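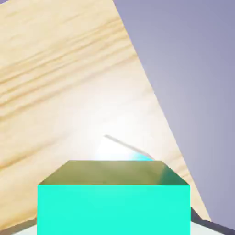 ## Simulate first, shop later

So we still don't own an arm, and I'm okay with that! The plan for our little Sellthorpe workshop was to buy one in April, and then I priced the whole thing properly. The arm on my shortlist is $1320 used (found it on Ruten), and a gripper adds another $626. That's before a table, a spare set of fingers or shipping, and shipping made me close the laptop for the night.

I've been doing the block work in simulation instead, colored cubes on a wood tabletop, a big yellow block in the middle to get in the way. It's cheap, and it's already changing my shopping list. I had 3 grippers on it and now I have 2. I'm also looking much harder at reach, which I'd barely thought about when I was just comparing prices (oops).
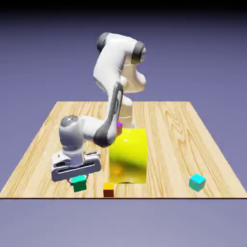

Urbańczyk wrote back that I should hold on to a third of the budget for cables, mounts and whatever breaks in the first month. Ugh, fair. That probably pushes the purchase back, so I'll ask Gukow for a quote on the gripper alone and keep going in the simulator until it comes.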